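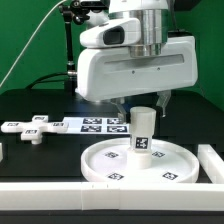

Post and Tray: Fitting Small Round Parts
Project report, Astora workshop course

Our group picked the post and tray task because it looked like the easiest one on the list. It wasn't, and we ended up loving it! The setup is simple: a round white tray with a raised rim, a thick post standing in the middle, and a translucent cylindrical piece that belongs with the post. The printed square markers on the tray floor and below the piece gave us something fixed to measure from.

We planned 200 trials over the term and got through all of them by December. Of the first 100 or so we only trust 91, as we kept changing how we wrote down the angle. After that we used one sheet for everyone (the Elero template, with the last column crossed out) and the numbers got much cleaner.

What surprised us most was the tilt. A very small lean at the start grows fast once the piece meets the post, and 51 of our trials had to be stopped for that reason. Going slower helped a little. Starting higher and checking the markers first helped a lot - we wish we had tried it in week one.

The matte black table was a great choice too. We had a shiny one before and the glare made the markers hard to read in the afternoon.

Still to do: repeat the tilt trials with the taller Plutov post, and fix the axis labels in figure 4. The raw sheets are in the blue binder in the Kárason room.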